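Flooded Car FAQ: What to Do After High Water

Answers from the Metar claims and repair desk. Last reviewed in July.

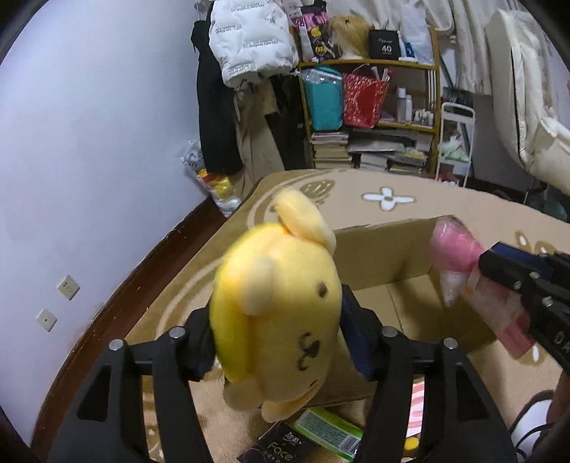 A yellow plush bear in a gripper.

My car was standing in water. Can I start it to see if it still runs?

No. If water reached the bottom of the doors or higher, leave the ignition off. Water in the cylinders does not compress, and one turn of the starter can bend a connecting rod. If the car is a hybrid or electric, keep away from it until the water is gone and call a tow company that handles high-voltage vehicles.

How do I tell how high the water got?

Look for a line of silt or leaves on the door panels, inside the trunk and under the hood. Pull the dipstick. Oil that looks milky or sits well above the full mark probably has water in it. Check the air filter as well. A wet filter means the engine should not be turned over until a mechanic has looked at it.

Does my insurance cover this?

Flood damage to a vehicle normally comes under comprehensive coverage. Liability and collision do not pay for it. Your declarations page will show whether you have comprehensive and what the deductible is. A policy bought after the storm will not cover damage from that storm.

What should I do before the adjuster comes?

Take photos of the water line, the seats, the carpet, the odometer and the license plate. Write down where the car was parked and what time you found it. You may open the doors and remove wet floor mats to limit mold, but keep the mats. Do not throw out any parts or have the car detailed.

Are my belongings in the car covered?

Usually not by the auto policy. Child seats are often an exception, so ask. Other items may fall under a homeowners or renters policy, with its own deductible. List what you lost and keep any receipts.

When is a car a total loss?

When the repair cost passes a set share of what the car was worth before the flood. The share depends on the state and the insurer. Older cars get there quickly. One sedan at our Cenorby yard had a repair estimate of $3,000 and a pre-flood value of $2,000, and it was totaled the same day. A pickup next to it needed carpet, fluids and one control module for $1,343 and went back to its owner.

Can I keep the car if it is totaled?

In most cases, yes. The insurer subtracts the salvage value from your payment and the title is branded. You will need to have the car inspected before it can be registered again, and some insurers will only write liability on it.

How long do repairs take?

Drying and a full check take around 2 weeks. Wiring faults can show up later, so we ask owners to bring the car back if warning lights come on or the windows and locks start acting up.

I want to buy a used car. How do I spot flood damage?

Run the VIN through a title history service, then look for yourself. Check for mud in the spare tire well, rust on seat bolts, fog inside the headlights and new carpet in an old interior. A clean title does not rule out a flood if no claim was ever filed.

Who do I contact?

Claims questions go to Asnakech Habte at the Metar desk. Towing in the Rotano area is handled by Tsegaye Towing. The desk closes at noon on Wednesday and is open until 5 p.m. on other weekdays. Have your policy number and the VIN ready when you call.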